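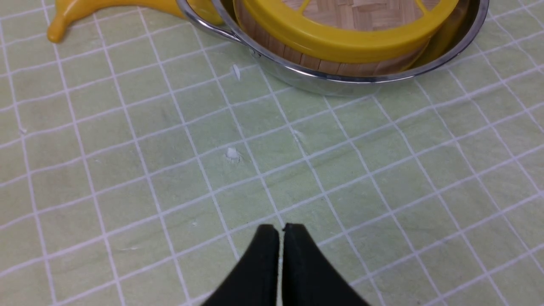 蒸笼里的白气到底是什么

阅读时间:13分钟

先问一件事:你见过水蒸气吗?

大多数人会马上说见过。冬天早饭的时候,锅盖一掀,白茫茫一大团往上冒,眼镜都糊住了,那不就是水蒸气嘛。大人这么说,故事书这么画,玩具厨房的包装盒上也这么印。可是这么多人都这么说,就一定对吗?

我有点怀疑。咱们从一口锅、一个竹蒸笼说起,把几句大家常说的话拿出来,一句一句查一查。有的查完了还站得住,有的就站不住了。你读的时候也可以不信我,后面有几个办法,能让你自己试。

第一句:“白气就是水蒸气”

水蒸气是一种气体。它是水变成气以后的样子,和空气一样透明,没有颜色。透明的东西怎么会是白的呢?这里就对不上了。

下次家里烧水,请大人陪着,站远一点,看水壶的嘴。水开得很厉害的时候,紧挨着壶嘴的那一小段,好像什么都没有,过了这一小段,白气才出现。那个“什么都没有”的地方才是水蒸气,又烫又看不见,手千万不能伸过去。它离开壶嘴,碰到外面凉一些的空气,一部分就变回了很小很小的水珠。水珠太小,落不下来,飘在空气里,光照上去散开了,看着就是白的。

所以你看见的白气,是一大群小水珠。天上的云也差不多,也是小水珠(高的地方还有小冰晶)。雾也是。

那么白气飘着飘着为什么又没了?小水珠又变成了水蒸气,混进空气里,又看不见了。水没有丢,只是换了样子。

你可能会说,那我叫它“蒸汽”行不行?行。平时说话没有必要那么严格,妈妈说“小心蒸汽”,你可别站在那儿跟她争白气算不算气体,先躲开再说。白气也能烫人,看不见的那一段更烫。

第二句:“东西是被水煮熟的”

蒸和煮,都要用水,都要用锅,都要开火。有的小朋友就觉得它俩是一回事。

煮饺子,饺子泡在水里,热从水传到饺子身上。蒸包子,包子在上面,水在下面,中间隔着一段空的地方,包子根本没有泡水。那热是怎么跑上去的?

是水蒸气带上去的。水要变成水蒸气,得吸进去很多热。这些热不会凭空消失。水蒸气跑到上面,碰到凉凉的包子,在包子表面变回水,就把刚才吸进去的热交了出来。一点水蒸气交一点热,后面的水蒸气接着来,接着交,包子从外往里慢慢就熟了。

这也是为什么被蒸汽烫一下常常特别疼。它碰到你的皮肤,也会变回水,也会把热交出来,皮肤可不想要这些热。要是真烫着了,马上用流动的凉水冲,同时喊大人。网上和老人嘴里有很多别的办法,抹牙膏啦,抹酱油啦,这些都别信。

第三句:“水开了就是100度”

这句话对一半。

在离海平面不高的地方,水烧到100摄氏度左右就开了。到了高山上,空气稀薄一些,压在水面上的力气小一些,水不用那么热就会开。在很高的山上煮鸡蛋,水咕嘟咕嘟滚得很热闹,鸡蛋却老是不熟,就是这个原因。

还有个说法也该查一查:“火开得越大,水越热。”水已经开了,你再把火拧大,它翻滚得更凶,变成水蒸气变得更快,可锅还是那口普通的锅,水的温度差不多还是那么高。多出来的火,大部分用来让水跑掉了。火太大,水很快就少了,少到最后一滴都没有,那叫烧干锅,很危险。大人蒸东西的时候总要看看锅里的水,原因就在这儿。

高压锅是另外一回事。它把水蒸气关在里面,里面压得紧,水就能比100度更热。所以高压锅不能随便打开,这个一点都不用怀疑。

第四句:“竹蒸笼比别的蒸笼好”

好在哪里?说这句话的人得讲清楚才行。

先看竹蒸笼是怎么做的。常见的竹蒸笼有一圈圆圆的边,用竹子做,底下是能透气的,盖子常常用细细的竹篾编成,一条压一条,一条挑一条。编的东西有缝,哪怕看着很密,也有缝。水蒸气可以从缝里慢慢钻出去一些,竹子自己也能吸一点水。

金属盖子没有缝,也不吸水。水蒸气碰到它,变成水珠挂在里面,越挂越大,啪嗒,掉下来了。掉在馒头上,馒头就有一块湿湿黏黏的疤。竹盖子下面,这样的水珠通常少一些。

到这里为止,夸竹蒸笼的人是有道理的。可是有人还会接着说,竹蒸笼蒸出来的东西特别香,特别有营养。香不香,你可以自己闻,有的人闻得出淡淡的竹子味,有的人闻不出来。至于特别有营养,我没看到什么好理由。包子里包的是什么馅,比它住过什么房子要紧得多。

竹蒸笼也有麻烦的地方。洗完要晾透,晾不透会发霉。要是直接放在火边上,会烧焦。不锈钢的不怕这些,可是它传热快,拿的时候更要小心,特别是那种细细的金属把手,看着离火挺远,照样可能很烫。谁更好?看你蒸什么,也看谁负责洗。

第五句:“亮晶晶的锅是银的”

小孩子爱这么说,因为锅会反光。其实厨房里那种亮亮的锅大多是不锈钢做的。不锈钢主要是铁,里面加了铬,有的还加了镍。铬会和空气里的氧气一起,在表面做出一层薄得看不见的膜,把里面的铁护住。

“不锈”两个字也得打个折扣。它是不容易生锈,泡在很咸的水里太久,它也可能长出小锈点。给东西起名字的人,有时候会把话说得满一点。

亮亮的锅还有个好玩的地方:它会借别人的颜色。锅放在绿桌布上,锅身就带一点绿;旁边挨着黄色的东西,它就照出一片黄。你要是问一口不锈钢锅“你到底是什么颜色”,还真不好回答。它表面光滑,光打上去又整整齐齐地弹回来,就像镜子。只不过锅身是弯的,弯的镜子会把东西照得又扁又长,你的鼻子在里面会变得很可笑。

想知道一口锅反出来的颜色是不是借来的,拿一张红纸在旁边晃一晃就知道了。红色跟着纸跑,那就是借的。

第六句:“玩具香蕉和真香蕉一模一样”

这句话是我从一套Renari玩具厨房的盒子上看来的。盒子上的话,最该查。

远远地看,的确像。黄黄的,弯弯的,一头有个把儿。可是“像”和“一模一样”差得远呢。我拿一根真香蕉来比一比。

真香蕉会变。刚买来可能还带点绿,放几天变黄,再放几天长出褐色的小点,最后软塌塌、黑乎乎。里面的淀粉慢慢变成了糖,所以长了小点的香蕉往往更甜。玩具香蕉放到十二月,还是那么黄。

真香蕉有味道,隔着桌子都能闻见。很多玩具香蕉闻起来只有一股塑料味,或者没有味。

真香蕉的皮摸上去有一点棱,不太滑,剥开里面是白里带黄的果肉。有些玩具香蕉也能“剥”,那是用搭扣粘起来的,每次剥都一样,剥13次也还是那一层皮。

真香蕉能放进蒸笼里蒸,有些地方的人真的这样吃,蒸完软软的,很甜。玩具香蕉可不行!塑料遇到热,可能变软,可能变形,还可能放出难闻的气味。玩具就算长得再像吃的,也不能进热锅,更不能进嘴。家里有小弟弟小妹妹的,这件事你要帮忙盯着。

那香蕉为什么是弯的呢?有人告诉你,是因为树弯。这不对。香蕉刚长出来的时候挤成一串,朝着下面,后来慢慢往上翘,朝着光的方向,也逆着往下坠的方向长,一边长一边就弯了。顺便说一句,长香蕉的那个高高的东西,严格说也不是树,是一种特别大的草。你不信?我第一次听说也不信,查了好几本书才服气。

第七句:“格子桌布上的格子都一样大”

印格子的桌布,格子一般是照着一个大小印的。可你趴在桌边斜着看过去,近处的格子大,远处的格子小,本来该排得整整齐齐的线,也好像要往一块儿靠。

是桌布骗人吗?桌布没有动。东西离眼睛越远,看起来就越小,铁轨、马路、走廊都是这样。画画的人把这个叫作透视。

要验证很容易。找一把尺子,量近处的一个格子,再量远处的一个格子。要注意,桌布得先铺平,有褶子的地方量出来不算数。量完你会发现,两个格子差不多,差的那一点点,多半是你的手抖了,或者布被拉长了。

眼睛是很好用的,可它也会上当。遇到“看起来”三个字,就值得拿尺子来问一问。

自己动手的时候

光听我说不算数,你可以试试这几样。凡是要开火的,一定要大人来做,你负责看和记。

冷杯子试验,不用火。从冰箱里拿一个冷透的玻璃杯,擦干,放在桌上等5分钟。杯子外面会慢慢变糊,再过一阵可能出现水珠。杯子是空的,水从哪儿来?有人说是从杯子里面渗出来的。你想想,空杯子里面有什么可渗?水是从空气里来的。空气里本来就有看不见的水蒸气,碰到冷杯子,变回了水。如果那天空气很干,杯子可能一点都不糊,这也是一个结果,照样记下来。

盖子试验,要大人帮忙。同一锅水,先用金属盖子蒸一个小馒头,再换竹盖子蒸另一个小馒头,馒头要一样大,时间也要一样长。关火以后由大人掀盖子,等馒头不烫了,你来看它们的顶。湿疤多的是哪一个?只做一次,不能算证明了什么,说不定是碰巧。多做几次更好,反正馒头有人吃。

凉热试验,用水就够。在三个碗里倒上凉水、温水、不烫手的热水,热水不要超过40度,请大人先试。左手放凉水,右手放热水,等60秒,然后两只手一起放进温水碗里。左手觉得热,右手觉得凉,可它们明明在同一碗水里!所以下回有人用手摸一摸就说“这汤有多少多少度”,你可以客客气气地问他要温度计。

香蕉日记。把一根真香蕉和一根玩具香蕉摆在一起,每天画一次。画的时候不要照着昨天的画,要照着今天的香蕉。画到真香蕉实在太软了,趁它没坏,请大人拿去做蛋糕。

查一句话的办法

平时听到一句很肯定的话,可以先想想说话的人是怎么知道的。是看见的,量过的,还是听别人讲的?卖东西的人说自己的东西好,不一定是假话,可也不能只听他一个人说。

再看看能不能试。能试的就试一试,试的时候每次只改一样。盖子换了,馒头的大小也换了,火也换了,最后就说不清是谁的功劳。

有些话没法在家里试,比如山顶上的水几度开。那就去找书,最好多找两本,看看它们说的合不合得上。合不上的时候,别急着挑自己喜欢的那一个。

还有,安全的话不用拿自己去试。“锅把手烫”“蒸汽烫”,这些听了就照做。怀疑是动脑子用的,手就放在口袋里好了。

几个小朋友常问的问题

蒸东西的时候能不能老掀盖子?不大好。盖子一掀,热的水蒸气跑了,凉空气进来了,蒸笼里要重新热起来。有人说掀一次盖子馒头就全毁了,也没有那么吓人,不过没熟的时候掀,馒头确实容易塌。

蒸笼能叠很高吗?能叠几层,饭馆里常这样做。下面的那层先碰到水蒸气,上面的慢一些。叠得太高会不稳,家里别学。

白气冒得多,是不是就快熟了?不一定。天冷的时候,厨房里的白气看上去特别多,那是因为空气凉,小水珠容易出现。熟没熟,得看时间,得看里面。大人有时会用筷子戳一下,拔出来看看粘不粘。

玩过家家的时候,可不可以假装锅里冒着气?当然可以。过家家本来就是假装,大家都知道是假装,谁也没上当。你可以把手一扬,说:“看,水蒸气!”要是有小伙伴说他什么也没看见,你就告诉他,水蒸气本来就看不见。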